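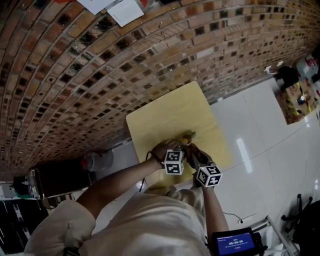 Cloud save stuck at level 284 after switching phones
Opened by: Ihor Skoryk
Game: Novside (match-three, mobile and PC)
Status: Solved

Hi all, hoping somebody can help me out before I lose my mind over a puzzle game. I got a new phone and signed into Novside with the same account I've used forever, and it loaded me in at level 284. I was on level 402! All my lanterns are gone, the whole Modau harbor is back to rubble, and the 900 gems I'd been saving for the November event are just not there.

My old phone still shows the right progress, so I know it isn't wiped everywhere. The PC version shows 284 too, same as the new phone.

What I've tried so far:

Signed out and back in on the new phone. Same thing, level 284.

Deleted the game and put it back on the new phone. Took ages to download over my awful wifi, and still 284.

Tapped Sync Now in the settings on the old phone. The little wheel spins for a bit and then I get "Sync delayed, try later." I've tried later. I've tried a lot later.

Update, same evening

Got a reply from Rojanasak in support (thank you, that was quick!) asking me for the player ID on both phones, not just the account name. So I went and looked, and they're different. The last two characters don't match at all. I'd never even noticed there was an ID down there under the avatar.

Rojanasak says that means the old phone has been playing on a guest profile. I must have gotten signed out at some point, probably when the Kasteck district update came in, and the game kept going on the device without telling me. So everything from 284 on only lives on that phone. Please do NOT delete the game from your old phone if you're reading this with the same problem. I came this close to doing a factory reset so I could give it to my nephew.

Update 2

Here's what support had me do, in order:

1. On the old phone, open Settings, then Profile, and write down the guest ID.
2. Close the game completely on the PC and the new phone.
3. On the old phone, tap Link Account and sign in.
4. When the box comes up asking which progress to keep, pick the one marked "This device." Check the level number before you tap, it only asks once.
5. Leave the game open on the map screen until the cloud icon turns green.

Step 3 failed for me the first time with error 2. Rojanasak had me turn off my ad blocker and try again, and then the box came right up. Mine sat on a gray cloud for a good while after that, so don't panic and close it like I nearly did.

Update 3

New phone now says level 402! Harbor is back, lanterns are back, my gems are back - all of them. PC is fine too after a restart. The only thing missing is my daily login streak, and support says that can't be restored, but they put a couple of hammers in my mailbox, so I'm not going to complain.

It would be great if the game popped up a warning when it drops you to guest. I've put that in the suggestions board if anyone wants to vote for it.

Marking this one solved. Thanks again, Rojanasak!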